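Notebook, Walham room, July

Started at 8. Today was meant to be for the big tables, but most of the morning went on the room itself. The Zadari crates went into the side store, and the floor got swept as far as the back wall.

Floor is better than I expected. Two boards near the door have lifted a bit and one catches a shoe. Marked both with tape. Did not sand anything, the Mengal oil is still on order and there's no point opening the wood up before it gets here.

Lights: everything switched on together for the first time. The tube is much colder than the rest and it shows on the white walls. For checking a finish I would go by the tube and ignore the pendants. Someone should look at the pendants after dark too, when the glass at the back will matter more.

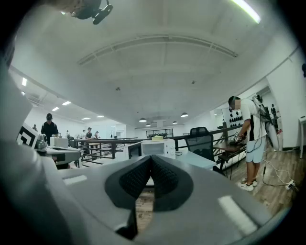

Notebook 4, p. 13

Work is going on at the dark wooden table on the right side. That table stays where it is for now. It's a good height if you only lean over it a little, but I would not want to stay bent like that all afternoon. If we keep it, raise it on blocks and try again.

Power is the weak point. The white strip is sitting on the floor with its cable running across the boards, and anything we want to use in that part of the room ends up on it. Need a longer lead that can follow the wall, or a floor cover. Asked Zurer for a price on both, no answer yet.

Sound is bad with the room this open. Talking from one end to the other you get every second word. Rugs would help, or the old felt panels if they are still in the store. The curved beam would be the obvious thing to hang them from but I don't know what it is fixed to, so leave it alone until we have the drawings.

To do:
screw down the two boards
felt panels, find and measure
blocks for the table
chase Mengal about the oil
new page for the lamp readings

Locked up at 8. Key is back on the hook.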